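Ticket 1906: Bewässerungscomputer Navarro gießt nachts, aber nur Kübel 3
Kategorie: Balkon und Terrasse / Tropfbewässerung
Status: gelöst (mit Vorbehalt)
Eröffnet: 31. Dezember 2020

Fehlerbeschreibung
Winterjasmin und Skimmien stehen unter dem Dachüberstand und bekommen keinen Regen ab, deshalb läuft die Anlage bei Plusgraden auch im Winter. Laut Programm soll sie alle Kübel morgens mit gleicher Menge versorgen. Tatsächlich startet sie mitten in der Nacht und beglückt ausschließlich Kübel 3. Der steht inzwischen im eigenen Teich. Die Skimmie darin hat sich noch nicht schriftlich beschwert, lässt aber die Blätter hängen.

Umgebung
Steuergerät Navarro, Batterien neu
Verteiler Cundine, Tropfer Onach
Schlauchlänge bis zum letzten Kübel: 13 m
Substrat: Kübelpflanzenerde mit Blähton als Drainage

Verlauf

Schritt 1. Gerät aus- und wieder eingeschaltet. Das Display grüßte freundlich, sonst keine Veränderung.

Schritt 2. Uhrzeit geprüft. Nach dem Batteriewechsel im November stand sie auf Mitternacht und lief von dort brav weiter. Der nächtliche Start war also pünktlich, nur eben nach Navarro-Ortszeit. Uhr gestellt, Startzeit stimmt.

Schritt 3. Tropfer an Kübel 1 und 2 abgezogen. Beide mit Kalk zugesetzt, einer davon so gründlich, dass ich ihn für ein Neuteil mit Verschluss hielt. Über Nacht in Zitronensäure gelegt, gespült, wieder aufgesteckt. Kübel 1 tropft, Kübel 2 bleibt bei seiner Haltung.

Schritt 4. Zuleitung zu Kübel 2 verfolgt. Sie lag geknickt unter dem Topffuß, und der Topf wiegt mit Erde 20 kg. Topf angehoben, Schlauch befreit, Rücken notiert.

Schritt 5. Kübel 3 entwässert. Abzugsloch von oben mit einem Stab durchstoßen, was einen Schwall und nasse Hausschuhe zur Folge hatte. Im Loch saß ein Wurzelfilz. Untersetzer entfernt, Topf auf Füße gestellt.

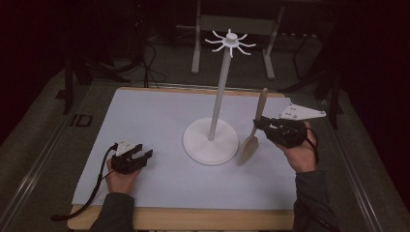 Imelda Salazar
Moderation Technik & Bewässerung, Talelance-Gartenforum

Ergänzung der Moderation: Bitte Schritt 2 künftig als Schritt 1 behandeln, das Gerät merkt sich beim Batteriewechsel die Programme, die Uhrzeit aber nicht. Im Handbuch steht das auch, und zwar hinter den Entsorgungshinweisen. Vor angesagtem Frost den Verteiler abnehmen und leer laufen lassen. Kübel 3 erst wieder gießen, wenn die Erde fingertief trocken ist, und Dünger bis zum Frühjahr weglassen.

Offen bleibt, warum Kübel 3 trotz gleicher Tropfer nie verkalkt ist. Wer dazu eine Theorie hat, bitte ein neues Ticket anlegen.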